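4.2 Planning the approach to the handle

It helps to say a word first about how the planner and the controller share the work, because most of the trouble we ran into lived in the gap between them. Plallex, our planner, looks for a path in joint space that brings the gripper to a pose near the handle. It knows nothing about contact, and it is quite happy to stop a little short. From there Jisar takes over, closing the remaining distance under a compliant control law that lets the fingers give way when they meet something stiff. We were fond of this split from the beginning, and we still are, though it took us a good while to get the handover right.

In the first version, written up in an internal note by Matilde Henriques (Kitcombe, 8/23/19), the planner was given a single goal pose for each handle. That worked nicely on wide, open furniture and rather badly on anything with an overhang, where the wrist would often be asked to pass through a board on its way in. We now sample 50 candidate poses per handle instead, throw out those that collide, and rank the rest by how much room the wrist has left to move once the fingers are in place. Gualtiero Valentini suggested the ranking term, and it replaced three separate hand-tuned penalties that none of us were sorry to lose.

Each planning query is allowed 400 milliseconds. If no path is found in that time, the planner draws a fresh set of candidates and tries again, up to 5 times, before the episode is marked as a planning failure. We keep these apart from control failures throughout the paper – the two call for very different repairs, and lumping them together hid a good deal from us early on. All 2659 episodes in the Parisi set were run with the same limits, and the simulator's contact settings were left alone from one episode to the next. Figure 3 gives a sense of how tight the space near a handle can be when the arm comes in from the side. 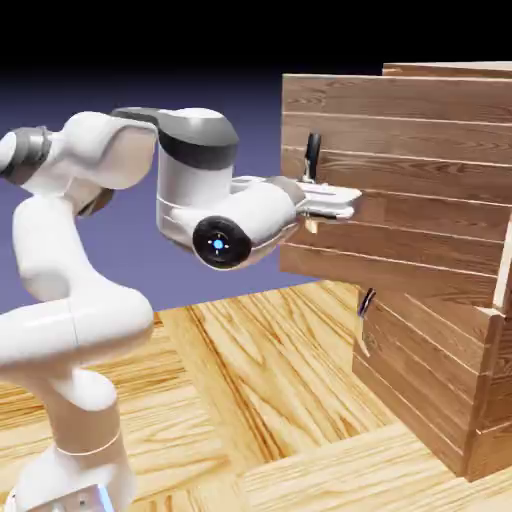
Figure 3. Simulated arm with its parallel-jaw gripper close to the upper handle of a wooden cabinet.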